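手持夹爪采集规范 第三版 意见征集帖（铺床/叠布类任务）

版块：数据采集 > 规范与流程
回复 23　只显示有内容的楼层

楼主：老磨盘
第三版草稿挂内网了，Sotomayor那边催得急，我先把改动大的几条贴出来，大家有意见直接跟帖，别私聊我，私聊我记不住。

一、开录前夹爪必须全开全合各一次，录进去，不要剪。后期对开合零点就靠这两下。
二、床品类任务，每条结束后布要重新打乱，不许从上一条的终态直接接着录。
三、操作区里不许有手机、水杯、钥匙。背景里的东西不管。
四、旁人进画面：手进操作区的，作废。远处走过的，保留，打标签。
五、单条失败不删，标失败，写一句原因。
六、连续操作满一节必须换人，一节多长待定。

第四条和第六条估计要吵，吵吧。

2楼：北风卷地
第二条反对。重新打乱这个事，怎么算乱？上次Bratden的验收把我们一批打回来，说初始状态"分布过窄"，翻译成人话就是我们每个人打乱的手法都一样，抓起来抖一下扔下去。你规定了打乱，不规定怎么打乱，等于没规定。

3楼：豆沙包不加糖
同意楼上。我自己录的时候就三种：抖、团、对折再推歪。录到后面手都是自动的，脑子不在。

4楼：老磨盘
那写成什么？给个骰子？

5楼：北风卷地
给骰子怎么了，真可以。一到六对应六种初始状态，贴工位上。我以前在Detow就这么干的，一开始都笑，后来没人笑了，验收一次过。

6楼：qiaoqiao_77
骰子+1
不过六种要画出来，光写字新人看不懂。"团成一团靠左"跟"堆在左侧"到底是不是一个东西，我们组为这个争过一下午

7楼：铁皮柜
我说第一条。全开全合各一次，速度要写。有人咔一下合上，有人慢慢捏，后期对齐的时候慢的那种根本找不到拐点。建议：合到底停一拍，再开到底停一拍，再开始走。

8楼：老磨盘
收了。停一拍是多久

9楼：铁皮柜
心里数"一、二"。别写秒，写了秒就有人盯着表，眼睛不看夹爪了

10楼：灰兔子
第三条有歧义。"背景里的东西不管"，那床沿呢？床是操作区，床沿算不算？床头靠墙那一条算不算？我们这边标签牌就立在床头靠墙那一侧，夹爪伸过去是能碰到的。

11楼：老磨盘
牌子算固定物，不算杂物，草稿附录里有写。

12楼：灰兔子
附录我看了，写的是"场地固有物品"。牌子不是场地固有的啊，是后来放上去的。。。

13楼：北风卷地
别抠字了，改成"开录时已在登记表上的物品"。登记表有的就合法，没有的就拿走。谁放的、什么时候放的都不用管。

14楼：灰兔子
这个行，同意

15楼：豆沙包不加糖
床单类再补一条：床单、叠好的布、要操作的布，三样分开登记。大床上铺着一张皱的米白床单，左边再放一块叠好的蓝布，任务写"整理布料"，请问整理哪块？标注的同事会疯的。任务描述里必须带颜色和位置。

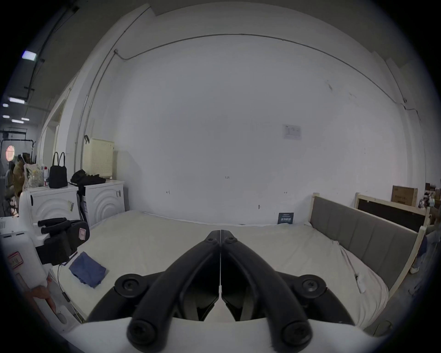
录床品任务时，允不允许操作员中途用另一只手扶一下布？
不允许，空着的手一旦碰到布，整条按失败处理，原因写"徒手介入"；需要双手配合的任务要单独立项，用两把夹爪录。

上面这条问答是草稿附录二里的原文，我贴出来是因为十个人里有八个没翻到附录二。

16楼：qiaoqiao_77
附录二我也没翻到（捂脸
但是有个情况：布挂在指头上甩不下来的时候怎么办？不用手真的下不来，尤其薄的

17楼：老磨盘
开到底，等，再轻轻往旁边蹭床面。三次下不来就标失败停录。别抡，上次有人抡，指头外侧螺丝松了一颗，后面整批的开合量都是飘的，查了好久才查出来。

18楼：铁皮柜
所以要加点检！开工前拿手拧一遍指头上的紧固件，松的不许开录。这个比什么骰子重要多了。设备飘了你初始状态再丰富也白搭

19楼：北风卷地
两码事，不冲突。你别每次都把我的骰子踩一脚

20楼：铁皮柜
没踩，排个优先级而已

21楼：Purificación Figueroa
不好意思中文打得慢。我是Stotside这边做验收的，说下我们的角度。
第四条我不同意一刀切。手进操作区就作废，我理解，但是有时候手只是在画面边上，碰的是设备，跟布没有关系。这种作废很可惜。上一轮我们收到1,606条，进训练的是1,094条，差的那些里面有128条就是因为"有人手出现"被你们自己删掉的，我们连看的机会都没有。
建议：不要删，打标签，交给下游决定。删掉的东西找不回来，标签可以随时过滤。

22楼：老磨盘
这个数我第一次看到，之前没人发我。
但是有个问题，标签多了现场打不过来。现在一条录完要填五个格子，再加"手/人/腿/远近"，新人直接摆烂全选无。全选无比没标签还坏。

23楼：Purificación Figueroa
同意，所以只要一个格子：画面里有没有操作员以外的人，有/无。远近、哪个部位，后期看视频补。现场只做现场才知道的事情。

24楼：豆沙包不加糖
"现场只做现场才知道的事情"这句能不能写进总则。真的。布的材质、是不是新洗过的，这些视频看不出来，反而表里没有格子；画面里有没有人，看视频谁都看得出来，反而让我们填。反了吧

25楼：灰兔子
那更进一步，有/无这个格子也不用现场填？

26楼：Purificación Figueroa
要填。涉及到人的同意。画面里是谁、有没有签过字，只有现场知道。没有签字的要在现场就处理，不能等到我们这里。

27楼：北风卷地
对这个我站Purificación。之前我们都当成画质问题在管，其实是授权问题。草稿里一个字没写授权，第三版要是不写就别叫第三版了

28楼：老磨盘
写写写。第四条拆成两条：
4a 操作区内非操作员肢体接触被操作物 → 标失败，不删
4b 画面内出现操作员以外的人，任何部位、任何距离 → 填"有"，并确认该人在签字名单里；不在名单的，该条当场隔离，单独文件夹，不上传
这样行不行

29楼：铁皮柜
"任何距离"太狠了吧，后面走廊里过个人也要追过去问签没签？那一天别录了

30楼：Purificación Figueroa
能认出来的就要。认不出来的可以写"不可辨认"。判断不了按能认出来算。

31楼：铁皮柜
那又多一个选项，有/无/不可辨认。刚说好一个格子

32楼：qiaoqiao_77
一个格子三个选项，还是一个格子嘛
实际办法：录制时段门口挂牌子，能进来的都是签过字的，问题少一大半

33楼：老磨盘
挂牌子场地自己定，不写进规范，写了有的场地没门……开放式的那种你挂哪儿。
规范只管结果：上传的数据里不许有没签字又能认出来的人。

34楼：铁皮柜
行吧。保留意见。

35楼：老磨盘
第六条呢，一节多长，没人说？

36楼：豆沙包不加糖
手持的最多四十分钟。夹爪看着不重，端久了手腕往下掉，画面跟着往下掉，到后面视角全变成俯视的了，自己完全没感觉

37楼：北风卷地
四十分钟没意义，看任务。铺床的要弯腰，腰先不行，手腕还好着呢。桌面叠毛巾坐着录，一个小时没事。

38楼：灰兔子
我们组按条数换的，不按时间。但是按条数会赶，最后几条明显快。后来改回时间了，供参考

39楼：老磨盘
那就：站立弯腰类半小时，坐姿类五十分钟，到点就换，手上这条录完再换。累计到900条的操作员强制复训一次，重点看打乱手法有没有固化。

40楼：qiaoqiao_77
复训带薪吗

41楼：老磨盘
带。

42楼：qiaoqiao_77
那没意见了

43楼：铁皮柜
补充一个没人提的：失败原因那句话，别让自由发挥。我翻过，"没夹住""没夹上""夹不起来""滑了""掉了"，五个说法可能是两件事。建议固定成：未接触、接触未夹起、夹起后脱落、位置错误、徒手介入、设备异常。再留一个其他，选其他必须写字

44楼：北风卷地
难得同意你一次。"夹起后脱落"再分一下是搬运中掉的还是放下时掉的？

45楼：铁皮柜
不分。看视频能看出来。见24楼

46楼：北风卷地
……行

47楼：Purificación Figueroa
失败的分类我们很需要，谢谢。请尽量用固定的编号，不要每版改顺序。第一版到第二版的时候编号换过，我们合并数据的时候"位置错误"和"设备异常"对调了，过了两周才发现。

48楼：老磨盘
编号锁死，以后只往后加，废弃的留空号。我写进总则。

49楼：灰兔子
点检那个最后进不进？楼里没下文了

50楼：老磨盘
进。开工前、换人时各一次：紧固件用手拧、指头对中看缝、线缆看有没有被拉住。签名的人是接手的人，不是交出去的人。

51楼：豆沙包不加糖
为啥是接手的签

52楼：老磨盘
交出去的都说没问题

53楼：灰兔子
哈哈哈哈 有道理

54楼：铁皮柜
线缆这条写细点，工位边上垂下来的线也要看，不止夹爪自己那根。走动的时候带到过

55楼：老磨盘
好。汇总一下已收：
1　零点动作加停顿，合到底停、开到底停
2　初始状态六种，骰子决定，配图（图谁画？北风你提的你画）
3　杂物以登记表为准，任务描述带颜色和位置
4a/4b　如28楼，4b加"不可辨认"选项
5　失败原因固定七项，编号锁死
6　换人时长如39楼，试行一个月再看
7　新增点检，接手人签
没收：门口挂牌，脱落细分。
铁皮柜对4b的保留意见记附录，下次开会在议。

56楼：北风卷地
我画图很丑先说好

57楼：qiaoqiao_77
丑没事，能分清左右就行。另外3月前录的老数据要不要按新版补标？

58楼：老磨盘
授权那格要补，其他不补。补的表我晚上发群里。

59楼：铁皮柜
老数据谁记得画面里那人是谁啊

60楼：Purificación Figueroa
不记得的就按没有签字处理，先隔离。我这边可以先停用，你们把文件名列表给我。

61楼：老磨盘
好，列表我和补标表一起发你。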